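Sturine Collectors' Fair Returns to Turkmont With Its Biggest Floor Yet

TURKMONT, January 27, 2024 — The Sturine Collectors' Fair is coming back to the Nartey Hall this August, and we could not be happier to share the news with everyone who has written, phoned or stopped us in the grocery line to ask. There will be 40 dealer tables this year, up from 28 at our last fair, with hockey and baseball cards, stamps, coins, postcards, old comics and a good many odds and ends that don't fit neatly under any heading at all.

"I started out with a shoebox of hockey cards and a very patient mother," said Delali Owusu, organizer of the fair. "What I love about that weekend is seeing a youngster and a retired fellow leaning over the same binder, both of them trying to look as if they don't care too much about the price. I've made that face myself plenty of times!"

Last year's fair welcomed 1,150 visitors over its two days, and quite a few of them told us they would have stayed longer if there had been somewhere to sit. We listened. The side room will be set up with chairs and long trading tables, and anyone with a ticket is welcome to spread out their doubles and swap for as long as they like. Trades there are free of any fee, whether you bring one card or a whole trunkful.

The Kiline Collection will also be on show for the first time. It is a set of 400 cards from the 1950s and 1960s, gathered by one family over many years and kept, for most of that time, in a dresser drawer. The cards are not for sale — please don't ask, the family has heard every offer going — but they will be laid out in order, and a member of the family will be on hand both afternoons to talk about where they came from.

Dealers who would like a table are asked to write to the fair office by the end of spring, with a short note on what they sell and whether they need a wall spot. Returning dealers have first choice of their old places.

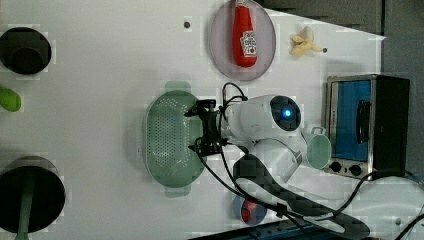 Children under 12 get in free with an adult, and each of them will go home with a starter pack of cards in their favourite sport, put together from boxes our dealers have kindly donated. Tickets for everyone else go on sale in the spring, at the hall and at the Sturine shop.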